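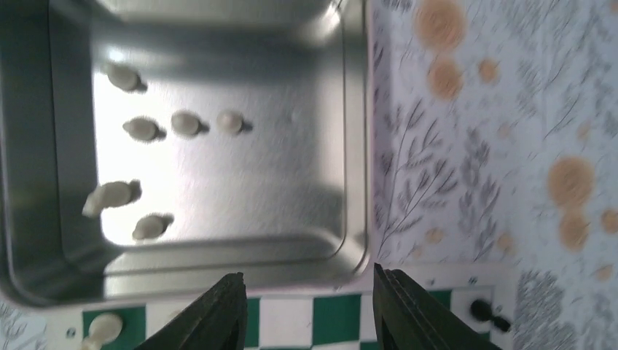
Aníbal Sampaio wrote to us in September that a chess club is judged by how it keeps its pieces, and we have adopted his view.

The Trosham Chess Society was founded to offer instruction and regular play to residents of Lerside and Udside. Our library holds 393 books on the game. Members look after the sets themselves, and pieces are put away after play.

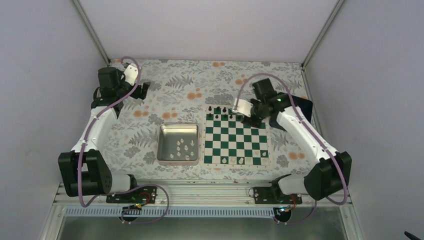 Chessboard on the patterned cloth, dark pieces in their row.

New members are welcome at any level.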